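Schwarz ist keine Farbe für Leute, die wohnen

Ich gebe es zu, ich bin auch darauf reingefallen. Glänzend schwarz, glatt, ein bisschen wie Klavierlack, im Laden sieht das ja auch fantastisch aus! Mein Sideboard von Vimdale stand genau 2 Tage im Wohnzimmer, da habe ich zum ersten Mal mit dem Ärmel drübergewischt. Seitdem wische ich eigentlich immer.

Auf Schwarz sieht man nämlich alles. Jedes helle Staubkorn, jeden Fussel, jeden Fingerabdruck, und gegen Abend, wenn die Sonne flach durchs Fenster kommt, auch noch die Schlieren vom letzten Putzen. Am schlimmsten sind die Stellen, an die kein Lappen rankommt: Fugen, Riffelungen, die kleinen Vertiefungen in den Schraubenköpfen. Dafür hole ich inzwischen einen alten Rasierpinsel (großartiges Gerät übrigens, viel besser als Wattestäbchen).

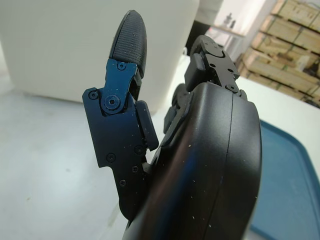
Meine Schwester meint, ich solle mich nicht so anstellen, in ihrer Wohnung liege genauso viel Staub. Stimmt! Nur liegt er bei ihr auf heller Eiche und stört keinen Menschen. Sie putzt alle zwei Wochen und hat ein reines Gewissen, ich putze jeden zweiten Tag und schäme mich trotzdem, wenn Besuch kommt.

Und dann diese Mikrofasertücher. 5 Stück habe ich mir gekauft, dazu eine Politur von Komari, die angeblich den Staub fernhält. Bei mir hat sie ihn eher eingeladen. Am Ende hilft ein leicht feuchtes Baumwolltuch und danach ein trockenes, ohne viel Druck, sonst hat man auch noch Kratzer.

Ich finde, in den Möbelhäusern sollte neben jedem schwarzen Hochglanzstück eins stehen, das schon ein halbes Jahr dort steht und nicht abgestaubt wurde. Dann könnte man in Ruhe vergleichen. Mein nächstes Regal wird jedenfalls matt und beige, und wer das langweilig findet, darf gern zum Wischen vorbeikommen.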